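Guild news, 24th February

The Trivine Quilt Guild finally has a date for the spring show, and I'm so excited I could hardly thread a needle this morning! We'll be at the Windero Grange hall the second weekend in May (both days this time), with setup on the Friday afternoon. Last year we hung 721 pieces if you count the minis and the mug rugs, and the sign-up sheet is already at 740. I have no idea where we're putting them all - maybe we go up the stairwell again.

The big news is the raffle quilt. It's a Lone Star in teal and rust, queen size, pieced by the Tuesday group and now off to Jitaru Longarm for feathers in the background and straight lines in the points. I got to sew on the last border and I only ripped it out once.

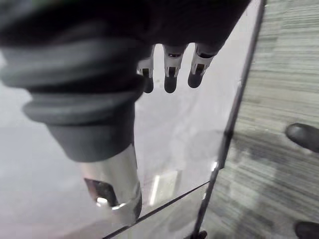 Tickets are a dollar each, or six for five dollars, and we printed 4000 of them, so please take a few books home and pester your relatives. Riluseo Fabrics has them by the register too. The money goes to batting and backing for the kids' quilts, same as always.

If you're entering something, I need your form and a 4 inch hanging sleeve on the back - pinned is not sewn, ladies and gentlemen! Forms are in the blue folder at the shop.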